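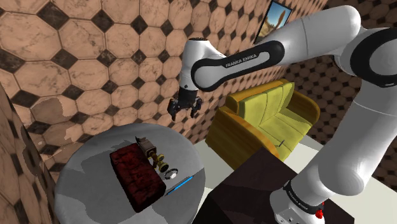 Can a simulator tell you what your arm will do when someone lets go of the stop?

It can show you what your own code does, provided the simulator treats a stop the way your real cell does. Check that first, before you trust anything else it tells you.

I've been using Liltard for most of the winter and I'm very fond of it, so I'll start with the part that frightened me.

Run 1813 was a dull one. The arm was meant to come down over the round grey table, pick up the dark red box and lift it clear. Halfway through the descent I pressed the on-screen stop, and everything froze exactly as it should. I went off and made a cup of tea, came back, cleared the stop, and the arm set off again at full speed from where it had been standing! I hadn't pressed play or confirmed anything. The rest of the movement had been sitting in the queue all along, and clearing the stop let it go.

On a screen that's a rendered arm swinging about in front of a mustard yellow sofa. In our workshop at Drisham it would have been a real arm with somebody's hands quite possibly still in the way (clearing a stop is exactly when people lean in to fish out whatever got stuck).

I took it to Leokadia Gajewski, who looks after our real cell, and we spent an evening going through it together. Part of the fault was mine. My script sent the whole path in one go and never checked the stop state afterwards. The other part was a setting in Liltard called "keep pending motion", which is switched on when you install it. It's on the second page of the safety panel, under a heading about playback, and I had never opened that page. With the setting off, clearing the stop empties the queue and the arm waits for a fresh command. I repeated the same run three times with it off, and three times the arm stayed put.

We checked the real cell too, with the area clear and the speed right down. It does wait for a restart, thank goodness. So the simulator was more forgiving than the hardware, and I'd been practising against the wrong behaviour for weeks.

Right, now the nice things, and there are lots of them!

The rooms are gorgeous. I'm using the Esora interiors pack, and it has a lovely odd taste: octagonal tan tiles up the walls with little dark brown diamonds between them, blotchy patches like old plaster, a framed desert landscape hung up high. You might think that's all decoration. But my vision code had only ever seen plain grey backgrounds, and it made a proper mess of things against those tiles, which I would much sooner find out at my desk. The clutter is good as well. Small brass fittings that catch the light, a thin glowing blue strip lying on the tabletop, a little silver disc with a white face. Anything shiny near the thing you're trying to pick up is a fair test.

Replay is the feature I'd miss most. You can drag back through a run and see the joint speeds and the queue side by side, and that's how we found the fault in two goes. Without the queue view I think I'd have blamed my own wiring for a month.

Grumbles: the manual describes the stop button in one sentence. Changes to the safety settings aren't written to the log, so if a colleague flips one you won't know. And the lighting takes about 3 minutes to build each time you swap rooms, which tries my patience.

I wrote to Liltard in March and had a reply from Damian Marciniak the same afternoon. He agreed the setting should be off to begin with and said it would be changed. My copy still installs with it on, so look at yours.

Would I buy it again? Like a shot. Open the safety panel, go to page two, untick "keep pending motion", then stop a run halfway through and clear it with your hands in your lap. If the arm moves, go and look at your script.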